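EXTRAS NEEDED — Gilbert St. night shoot, TV drama

Flisent is casting background for a cable crime series shooting in Itcombe in December 2020. We need 90 people for a street crowd outside a courthouse, plus a few reporters types with their own dark coats. Ages 18 and up. No experience needed, just show up on time and stay off your phone.

Pay is $180 for the night, meals included. Featured reporters get $300. Paid by check, allow two weeks. If you worked with us in May you're already on file — just send new photos.

Must have: negative test (we set it up), own mask, valid ID, warm shoes. No logos, no bright red, no white.

How to apply: one email, two photos (face and full length, no filters), height, sizes, car yes/no. Put GILBERT in the subject line. We had 2,000 emails last time so please dont call the office, and don't send it twice.

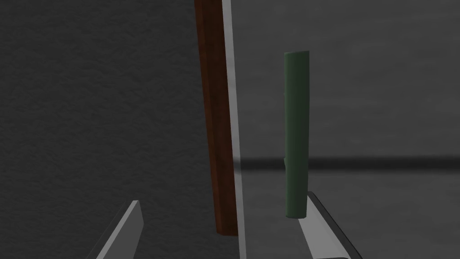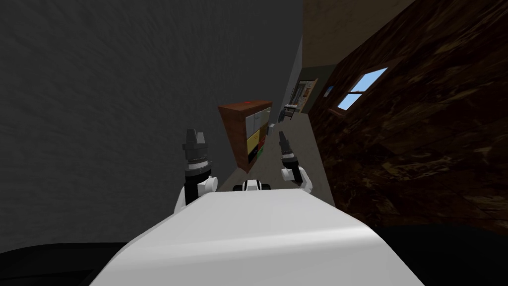 Parking is in the Prulteck lot, shuttle to set. Call time goes out the night before, usualy late. No guests, no posting from set, no asking the cast for selfies — you will be sent home without pay. Smokers, there's a spot behind the catering tent.

Dog owners with calm dogs, say so in the email. Extra $90 for the dog.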